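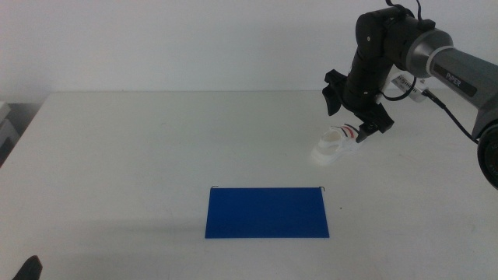

3.2 Survey of household storage

We mailed a form to 3,000 homes in Jadholm and got 241 usable replies. The form asked where shoes, coats and bags were kept, and how often people misplaced them. Ferri and Belmonte used the same wording in their Fuson survey, so the two sets can be compared.

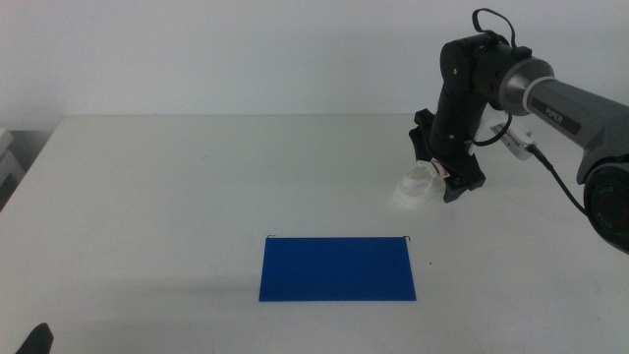
Replies from homes with a separate entry hall were coded apart from the rest. Two readers coded each form, and they met in July to settle the cases where they differed. It took some 30 minutes per batch.

Figure 2. A small white shoe held over a blue sheet on a white tabletop.

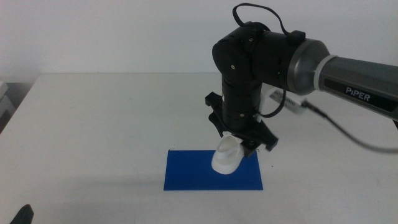

3.3 Limits of the sample

Renters are underrepresented. Forms sent to shared addresses were rarely returned.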